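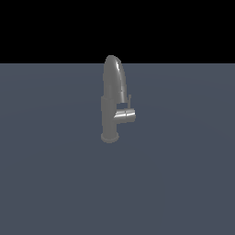
*Faucet asset, sim render, lever side to the right. 3:40 pm, December.*

Spent the arvo on the turn-the-tap task and got a bit carried away with house rules (sorry, Đạt Tiêu, I know you only asked for a quick look!). Going in the Orkaven readme:

- Render the asset on its own **before** the arm gets loaded. Save it with the run.
- 50 seeds minimum before anyone quotes a success rate, 1,000 for the report.
- Log the lever's joint limits and the contact settings, even if you didn't touch them.
- No changing colours or lighting mid-batch. Yes, I did this. Seed 11 onwards is binned.

Still need to check whether the rod's collision mesh matches what we see.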